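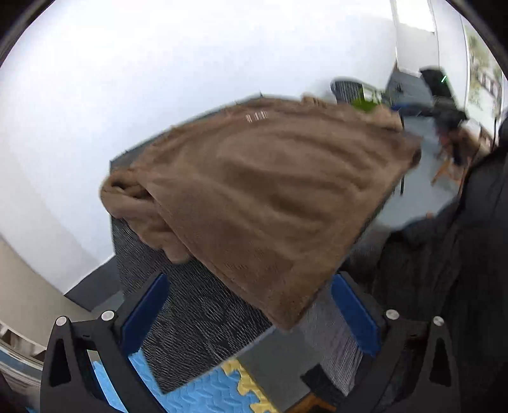 Brown fleece over the dark gray box, both finger pads on the box sides. Wrist view.

2019-04-10
Notebook entry, grasp perception and hand-held demonstration pipeline
Entered by: Higinio Figueroa

Purpose of the session

The work recorded in this entry concerns the contact-side segmentation module in Nirero and its behavior when a rigid object is partly covered by cloth. The module was written for boxes, tubs and bottles. It assumes that whatever lies between the fingers at the moment of closure is one object with one surface. A draped blanket breaks that assumption, and the drape set was collected in order to measure how badly.

The demonstrations are recorded with the hand-held gripper. The person holding the tool is frequently visible at the side of the wide view, and in the caption view dark clothing fills much of the right edge. The existing operator mask was designed to remove such regions before segmentation. Its performance on this set is discussed below.

Software state

Nirero was run from the main branch with the new mask loader enabled. Pose tracking was left on the Hokach back end. The planner stub from Evangelista was connected for replay only and sent no commands to hardware. All parameters were left at their defaults except the contact window, which was widened to 2 seconds on either side of finger closure.

The drape set holds 273 demonstrations after removal of recordings with broken time stamps. From these, 4,000 frames were drawn for scoring, and 1,000 of them were hand labeled with three classes: rigid, cloth and operator. The labeling guide is kept in the Fiminia share under the same name as the set.

Observations, segmentation

1. The blanket and the box are merged in most frames where the cloth covers the top of the box. The merged region takes its outline from the cloth. The grasp width estimate is then computed from the outline of the blanket, and the result is wider than the fingers can open. The sanity check downstream rejects it correctly, but reports the fault as a tracking error. The message is misleading and should be changed.

2. The side of the box is not a smooth surface as the camera sees it. It has a fine wavy texture, similar to woven material, and the texture head assigns it a high cloth score. The exposed side below the blanket should be the strongest evidence for a rigid object and is at present the weakest. Raising the cloth threshold recovers the box in some frames and loses the thin edges of the fleece in others. No single value was found that was acceptable for both.

3. The thick rolled fold at the near lower corner of the blanket is sometimes returned as a separate object. The planner stub accepted it as a grasp candidate during replay. This is a concern for any cloth handling task and should be given its own test.

4. The small white label near the upper edge of the blanket, with its thin barcode-like stripes, triggered the tag detector. The detector did not decode anything and returned an empty identifier, which the loader then treated as a valid key. A guard has been added so that empty identifiers are dropped. The tag detector itself was not modified.

5. The blue finger pads and the blue foam mat are close enough in color that the finger mask leaks downward into the floor when the tool is held low. The leak stops at the yellow tile. The mask should be generated from the known finger geometry and not from color. The finger outline, including the triangular cutout, is fixed relative to the camera and can be stored once for each tool.

Observations, pose tracking

Hokach held its track through the lifts and through slow rotation. Drift appeared when the far portion of the fleece moved quickly and blurred. Features on the moving cloth were being kept as if they belonged to the room. The wall is large, white and almost without features, so the tracker depends on the door frame, the furniture and the joint between the mats. When the blanket covers part of that area, the remaining points are few and the cloth points begin to dominate.

A trial was made in which all points inside the contact region were given zero weight. Drift was reduced in the slow recordings. In the fast recordings the contact region lagged behind the cloth by several frames and the benefit was lost. Predicting the region forward from the tool motion was considered, but the far end of the blanket does not follow the tool closely enough for a rigid prediction.

Observations, operator mask

The mask was trained mainly on bare hands and forearms. Black sleeves and torsos at the edge of the fisheye image are classified correctly when there is a clear boundary against the floor or wall. Where dark clothing runs into the dark border of the lens, the mask tends to retreat, and the uncovered strip is passed on as background. Applying the lens border as a fixed region before the operator mask gave a cleaner result. This change is small and has been committed.

Discussion

The single-surface assumption should be removed from Nirero and not patched further. The proposal is to score two hypotheses at closure: one in which the pads bear on the nearest visible surface, and one in which a covered object extends beneath it. The exposed side of the box between the pads gives a direct cue for the second case. Finger opening at contact gives another, and it is already logged.

Colleagues should note that the fault counts in the previous report included rejections of the type described under item 1. Those counts overstate the tracking failures and should not be quoted until the logs have been sorted again.

Actions

Rename the width rejection message and give it a separate fault code. H.F.
Store a fixed finger mask for each tool and remove the color step.
Add the rolled fold recordings to the regression suite as negative examples.
Extend the label set with cloth over textured boxes before the threshold is revisited.
Prepare the two-hypothesis scorer for review in May. The interface to Evangelista is to remain unchanged until then.
Confirm that the guard for empty identifiers does not affect older sets in the Fiminia share. Two of them were written before the key format was settled.

Open item: the faint embroidered lettering near the lower part of the fleece produces a stable row of features in some recordings. These are useful for following the cloth and harmful for camera pose. Hokach has no means of assigning a point to one purpose and not the other. A request has been entered.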